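Unit 5: Writing product copy for licensed kitchen and gift items
Instructor: Montserrat Villalobos

Reading for this unit is the Gunus style sheet and the two supplier packs handed out last week. Bring both on 9 October 2019.

A licensed item is one that carries a character, logo or title owned by somebody else. The shop sells the mug, but the licensor has a say in how the mug is described. Most suppliers send an approved name for the character and a short list of words to avoid. Copy the approved name exactly, including capitals and hyphens.

Order of information

Start with what the item is. "Ceramic mug with lid" comes before any joke. Shoppers who arrive from a search page often read one line and leave, and the joke does not tell them if the lid is included.

Then give contents, size, material and care. In the Hayat pack these are on page 13. Note that Hayat lists capacity to the brim, while Brotorus lists it to the fill line, so the two lines cannot share a template. Julián Paredes lost an afternoon to this in last year's group and ended up rewriting every mug.
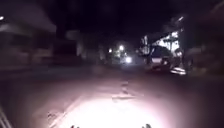 Theme language goes after the facts. One reference per paragraph is enough for most items. If the reader has to know the film to understand the sentence, cut it or move it to the end – many buyers are getting a present for someone else and have never seen the film.

Length

Gunus allows 210 characters for the short description and 2,000 for the long one. Spaces count. The long version should not repeat the short version word for word.

Customer reviews

Reviews are shown as written. Do not fix spelling, and do not join two reviews together. A review may be shortened only at the end of a sentence. If a review mentions a fault, it goes to the product team and stays on the page.

Age and safety wording

Egg cups, small spoons and toppers look like toys. Use the age line from the supplier pack and leave it unchanged. "Great for kids" is not a substitute for it and may conflict with it.

Exercise

Write short and long copy for one Prultora lunch box. Work in pairs and swap drafts before handing in. Angeliki Manolakis will mark these and return them in November.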